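My grandmother kept her vinegar in the cellar at Pelletier, under a shelf of jam, and as children we were told it was alive. I took this to be one of those things grown-ups say. It was only last November, standing in Oğuzhan Kocabaş's kitchen with a spoon in my hand and my eyes watering, that I began to think she had meant it quite plainly.

Oğuzhan makes vinegar from windfall apples, pears and, one brave year, quince. He starts with hard cider, leaves it under a cloth for six or seven months – longer if the house is cold – and tastes it whenever he passes by, which his wife says is far too often.

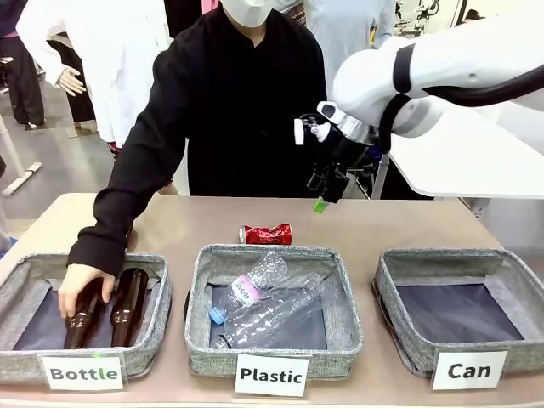 Good vinegar asks very little of the person making it, apart from patience and somewhere to put it when it's ready. Oğuzhan will take any bottle the neighbors bring him, though he has a soft spot for brown glass, like the bottle being grasped by the person in the face mask, and he fills 21 of them in a decent year. The rest goes into salad dressing, pickled onions and a sharp, lovely syrup that I drank far too much of before driving home to Cukwood with two bottles rattling on the back seat.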